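Rieger Two-Speed Grout Float and Joint Cleaner: Long-Term Review

The Rieger joint cleaner is a corded hand tool for scrubbing and re-facing grout. It takes a flat disc pad or a narrow wheel brush, runs at two speeds, and comes in a hard case with 2 of each attachment. I bought mine from Walton at the normal shelf price and have used it on a kitchen backsplash, a shower and a hallway floor.

The hallway was the first job. The grout there was sanded cement type in joints wide enough for the wheel brush, and it had not been sealed in a long time. I vacuumed, spread an alkaline cleaner, let it sit for 20 minutes and made one pass on the low setting. Most of the surface dirt lifted. A second pass on high took out what remained in the low spots but also pulled a little sand from the joint, so I now stay on low for anything older than a few years.

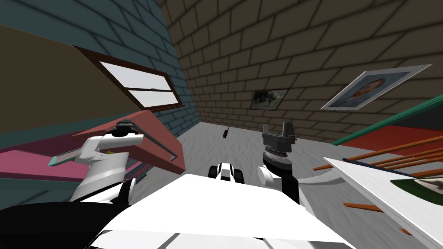 Balance is good with the wheel fitted and poor with the disc. The motor sits well back in the housing, and the disc adapter moves the working face forward by the length of a thumb joint. On the floor this makes no difference. On a wall it loads the wrist, and I stopped more often than I wanted to. The auxiliary handle screws in on either side, which is a help for left-handed users, but its thread is coarse and works loose under vibration. A rubber washer from the parts drawer fixed that.

The cord is long enough for a normal bathroom with the outlet outside the door. It is also stiff when cold. The strain relief has held up, and the switch is sealed behind a rubber boot that shows no wear. Rieger gives no splash rating in the manual, so I plug into a GFCI outlet and keep the housing out of the spray.

Brushes are where the running cost sits. The supplied wheel uses nylon bristles of medium stiffness, and mine had flared enough after the hallway to ride up onto the tile edges. Zolel sells a compatible wheel with shorter bristles. It holds its shape better, fits the same hex shaft and cleans slightly slower. The disc pads are a standard hook-and-loop size and can be bought anywhere.

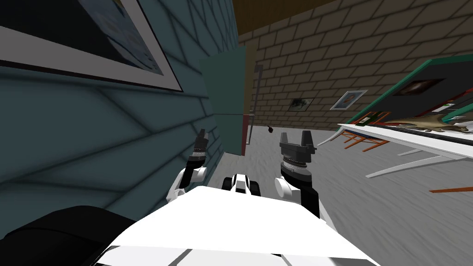

Can the tool be used on unsanded grout?
Low speed with the soft disc is safe on unsanded joints that are fully cured and intact. The wheel brush should be kept off them, as it cuts a groove down the center of the joint that then has to be filled.

The shower had mildew in the bottom three rows and soap film above. Soap film is easy for this tool. Mildew was less so, and most of the improvement there came from the oxygen bleach I applied beforehand. Corners are out of reach for both attachments. I finished them with a hand brush, and anyone buying the Rieger for a small shower stall should plan on doing the same.

Noise is moderate on low and tiring on high. I wear ear protection for the second setting. The exhaust vents blow forward, toward the work, and dry dust goes with the air. Working damp solves this on floors. Overhead it leads to drips on the housing, and the manual advises against it.

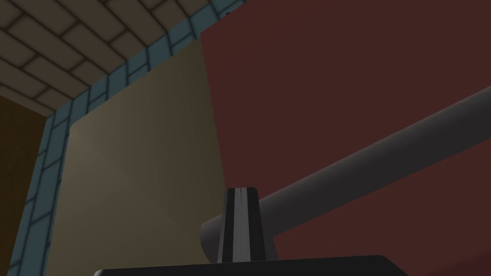

Joint layout affects the working time more than the total area does. A straight grid lets the wheel run the full length of a line in one stroke, while an offset pattern stops every short joint at the next row and forces a lift and a restart. Small tiles add to this by putting far more joint into the same area. A room with sand-colored rectangles laid staggered like brick across the ceiling and a strip of small blue-gray squares at the edge, as shown here, would be slow work on both counts, and the dark grout would show any patch that had been over-brushed. For overhead joints I would skip the wheel and use the disc in short strokes – the poor balance noted earlier becomes the limiting factor.

I also tried a Lerora cleaner borrowed from Yevdokiia Hladun, who lays floors. It has one speed, a lighter body and a shorter nose. It is the better tool on walls and the weaker one on neglected floors, where it bogs down if pressed. Its case is soft and has no space for wet brushes.

Maintenance on the Rieger consists of rinsing the attachments, wiping the shaft and blowing out the vents. The gearbox is sealed. A slight whine appeared at high speed after the shower job and has not changed. The motor brushes sit behind two screw caps and can be swapped without opening the housing – spares are listed in the manual by part number, and Walton had them on the shelf when I asked in October.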